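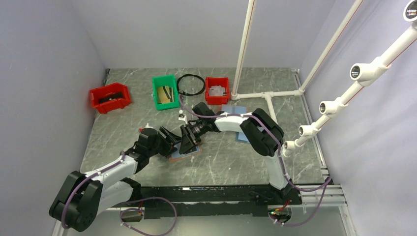
Two arms on a shared rail, working on a flat piece between their grippers. Three storage bins along the back.

Mudine Two-Arm Workcell

Mudine is the tabletop cell we use for our work on handling flat, floppy things with two hands. People kept asking for the layout after Ramiro Soler's talk in June, so we gave it a page of its own!

What it does
One arm working alone is fine with a block or a cup. Give it a sheet of cloth and the far side slides, folds under or bunches up. Mudine puts two arms on one base rail so they share a coordinate frame from the start, and both grippers can meet in the middle of the table. The enclosure has plain, light walls, and five cameras ride on a white pipe at the right side, all looking down at the work.

The method: Collet
Collet is the training recipe we developed on this cell, and we're really excited about it. Instead of learning each arm's motion separately, the policy predicts where the two fingertips should be relative to each other, then works out the arm motions from that. Gertraud Leitner first tried it as a quick side test on a borrowed weekend of compute — it beat our main approach on the first run.

Results so far
Task: pick up a flat piece by two corners and lay it down square
Demonstrations used for training: 80
Test attempts: 30 per method
Separate-arm policy: 13 successes
Collet: 27 successes

We love that second number, but please read it with care. All attempts used pieces the policy had seen in training. On new materials it still does well with stiff sheets and struggles with thin ones, where a corner can slip out of the grip (we're working on it).

Good to know before you build one
Calibrate the cameras again any time the pipe gets bumped, even lightly.
Leave slack in the arm cables. A tight cable will pull on the wrist at full reach.
Allow 90 minutes for the first rail alignment. It gets much faster after that.

Files
The parts list and rail drawings are in the Somdale repository, under hardware. Training code for Collet is in the same place, with a short guide to recording your own demonstrations. The older Flastley controller still works with this cell, but new features only go into the current one.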